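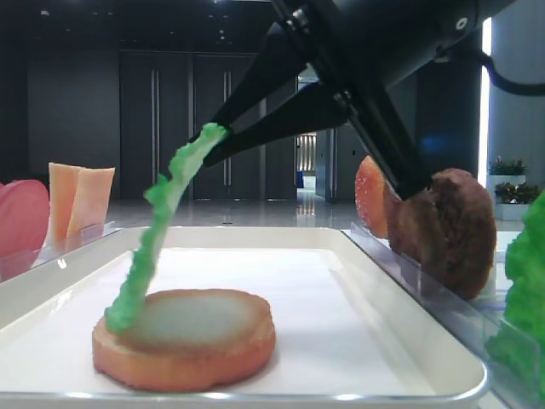

Fig. 3. Lettuce leaf held at the tip, burger patty behind.

Section 4: Washing, Drying and Looking After Your Arruda Brushes

Welcome back! If you have come straight from Section 3, your brushes are out of their sleeves, you know which one is for powder and which is for cream, and you are probably itching to use them. Please do. But read this part before the end of your first week, because a good brush will stay with you for years if you treat it kindly, and a neglected one will start shedding on your cheeks at the worst possible moment (usually five minutes before you leave the house).

These steps cover the whole Arruda range, including the small liner brushes and the big 939 powder brush. If you own the older Wandico travel set, the washing steps are the same, but skip the part about the drying stand, as those handles are too short to sit in it.

What you will need

A shallow bowl, a gentle brush soap or plain baby shampoo, a clean cotton towel, and the Nolano drying stand that came in the lower tray of your box. The stand comes flat, so push the side pieces into the base until you hear them click.

Before your first use

1. Tap the brush lightly against the back of your hand. One or two loose hairs are perfectly normal on a new brush and should stop after the first wash.

2. Check that the metal collar is firm. Hold the handle in one hand and the collar in the other and try a gentle twist. If it moves at all, put the brush aside and see Section 7, Returns and Repairs.

3. Wash the brush once, following the steps below, and let it dry fully before it touches any makeup.

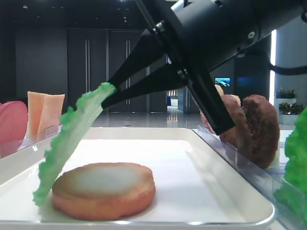
Weekly wash

1. Fill the bowl with lukewarm water. If it feels hot on the inside of your wrist, it is too hot for the glue, so let it cool a little while you hunt for the towel.

2. Point the bristles down and wet only the tips. Keep the water below the metal collar at all times.

3. Put a small drop of soap in your palm and swirl the brush through it in slow circles. Foundation brushes hold on to a surprising amount, so be patient with them and go back for a second drop if the lather still comes up beige.

4. Rinse with the bristles still pointing down, and repeat until the water runs clear.

5. Squeeze the head gently in the towel. Don't wring it, and don't pull on the hairs, however tempting it is.

6. Reshape the head with your fingertips. Fluffy brushes like to be coaxed back into a dome, and angled brushes want a nice flat pinch along the slant.

7. Slide the brush into the stand, head down, and leave it overnight. The 939 is a thick brush and may need until the following evening.

CAUTION: Never stand a wet brush upright in a cup. Water creeps down into the collar, softens the glue and swells the handle, and by then there is very little we can do for you.

CAUTION: Keep brushes away from hair dryers, radiators and sunny windowsills. Heat makes the hairs brittle and frizzy.

Quick clean between colors

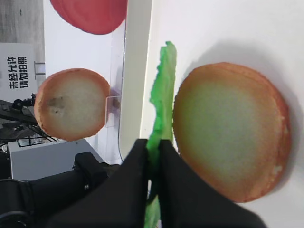
Photo: Madalena Caldeira

Some mornings call for a soft brown in the crease and then, five minutes later, a change of heart and something plum. You don't need a full wash for that.

1. Wipe the brush back and forth on a dry cotton cloth until no more color comes off.

2. For a stubborn shade, mist the cloth (the cloth, please, and never the brush) with a makeup brush cleanser, then wipe again.

3. Wait until the hairs feel completely dry before you pick up the next color. A damp brush grabs too much powder and leaves a patch that is a real nuisance to blend.

Note: We are often asked about Clinell wipes, which many working makeup artists keep in their kits. Use wipes of that sort on the handles and on your tabletop if you like, following the directions on the pack, but please keep them off the hairs. Our natural bristles much prefer soap and water.

How often?

Cream and liquid brushes: once a week, or after every use if your skin is prone to breakouts.
Powder and blush brushes: every 2 weeks.
Eye brushes: once a week, with a quick clean between colors.
Anything you have lent to a friend: before it goes near your own face again.

Storing your brushes

Once they are dry, keep your brushes upright in a jar or lying flat in the roll. If you are packing for a trip, slip the mesh guards on from the handle end so that the hairs aren't bent backward. Leave the roll slightly open at night to let in some air, especially in a steamy bathroom.

Section 5 deals with sponges, which need rather different handling.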